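PC Hardware Basics, Movanside evening course
Session 2 handout: inside the tower

Bring: notes from last week, small screwdriver. Lab sheet is worth 10 points, hand in before you leave.

1. Finding your way around
Lay the case flat, side panel off. Start from the board and work outward. CPU socket near the middle, memory slots in two banks, one each side of it. Power supply = the long silver box. Drive cage at the other end from the expansion slots.

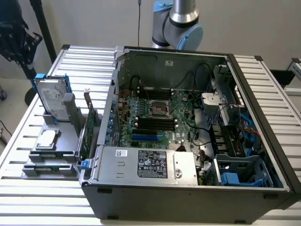
Why does the memory go so close to the processor?
Shorter paths for the signals. Long traces make it harder to keep the timing clean at high speed.

2. Socket and memory
Lever down, out, then up. Dont touch the contacts. Memory: open the latches, line up the notch, press both ends evenly. Check the manual for wich slots to fill first, dual-socket and single-socket boards differ.

3. Cables
SATA = thin, data only, red or blue on this one. Label before you unplug anything. Power leads seperate. 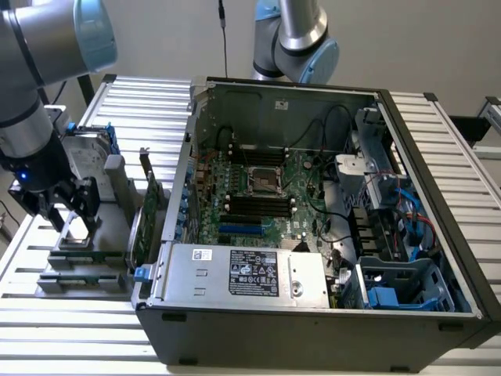 4. For next time
Read the Jistira chapter on power supplies, first 50 pages. Lab is room 1777 again.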